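Drela Countertop Sealer, 39 oz.

For marble, limestone, travertine and other stone that stains if you look at it wrong

In stock. Ships from Risstead every Wednesday.

You bought a stone countertop. It looked wonderful in the showroom, where no one has ever cut a lemon. Drela is a water-based sealer that soaks into the stone and slows down whatever lands on top of it: coffee, olive oil, beet juice, the red wine your brother-in-law swore he had under control. It will buy you time to find a cloth. It will not find the cloth for you.

Drela dries clear and leaves the color of the stone alone. If you want the darker, wet look, buy Dumitrescu Deepening Oil and accept that you can't go back.

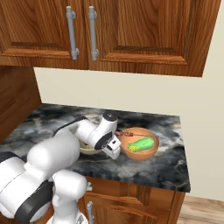
Gobnait Lenihan wrote to say that her first coat did very little and the second one did the job, and could we please print "two coats" in larger letters on the label. We have. She also found that turmeric beats everything, and we have no argument to offer on turmeric.

How to use it

Wash the counter with plain dish soap and let it dry overnight. Wipe on a thin coat with a lint-free cloth, working in sections as wide as your arm can manage. Wait ten minutes. Buff off whatever is still sitting on the surface, including the bit by the faucet you were planning to skip. Leave it two hours and do the whole thing again.

Keep water off for a day. You may use this as a reason to order dinner.

Coverage: one bottle does 75 square feet with two coats on polished stone. Honed stone is thirstier and will get through it faster.

What it doesn't do

Sealer slows stains. It does nothing about etching, those dull marks left by vinegar, citrus and tomato, where acid has eaten into the surface of the stone itself. For those you want Jimero Marble Polishing Powder and a free afternoon. Anyone who tells you a penetrating sealer stops etching is selling a penetrating sealer, and so are we, but we'd like fewer angry emails.

It is also wasted on engineered quartz, glazed tile and laminate. It will sit there in a film and you will spend your evening scrubbing it off.
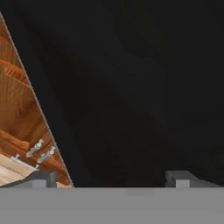
Store the bottle upright between 40 and 90 degrees, out of reach of children and pets. Once opened it keeps for a year. Frozen sealer turns to something like cottage cheese and can't be rescued, so if you order in February, bring the box in off the porch.

How often?

Put a spoonful of water on the counter and go do something else for fifteen minutes. If the stone under it has gone dark, reseal. Most kitchens need it once a year, and the strip beside the stove will ask sooner.

Details

Size: 39 fl. oz.
Finish: none you'd notice
Smell: faint, gone by morning
Cloths included: two
Gloves included: no, wear some

Returns: unopened bottles, within 74 days of delivery. Opened bottles are yours, as are the cloths.

Questions go to Kohei Yokoyama at the order desk, mornings only. Tell him what stone you have. "White" is not a stone.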